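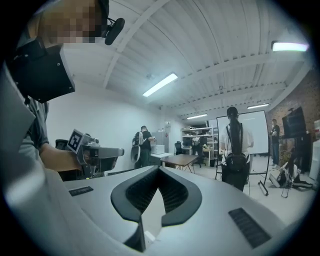
Most of April has gone into relaying out the back room, and I've finally settled on an arrangement I can defend. These are my notes, mainly so I remember the reasoning when I want to move it all again.

The counter was the first decision. It stays white, stays in front of the refrigerator, and keeps to jobs done standing up. I had it at 118 cm from the fridge on the first attempt, which let the door swing fully but made the walk to the wooden table awkward. I took 13 cm off that gap and the door still clears.

The wooden table with metal legs now sits to the right of the counter. Minoru Miyazaki wanted it against the brick wall. I tried that for an evening and the legs caught on every uneven bit of floor on that side, so it came back to the middle.

Shelving is at the far end, metal, and well filled. My rule is heavy items on the bottom, paper and cables at chest height, nothing on top that needs two hands to lift down. The rule gets ignored a fair bit. The small desk and office chair go in front of it, so the bottom shelf is only reachable with the chair rolled out. I can live with that for the moment.

The whiteboard is on a rolling stand and I'd buy that type again. The feet splay wide enough that it doesn't tip when you lean on it to write, but they are a trip hazard in a walkway. It needs almost 64 cm of floor behind it to turn around without hitting anything. Sachiko Furukawa writes on both sides, so turning it matters.

Lighting is fluorescent and I haven't touched it. The white corrugated ceiling bounces enough of it back that the plain wall side is fine for reading. The brick side is duller - brick soaks up light - and I may paint a test patch in a warmer grey.

Still to do: label the shelves, put felt on the table legs, and find a better spot for the second office chair.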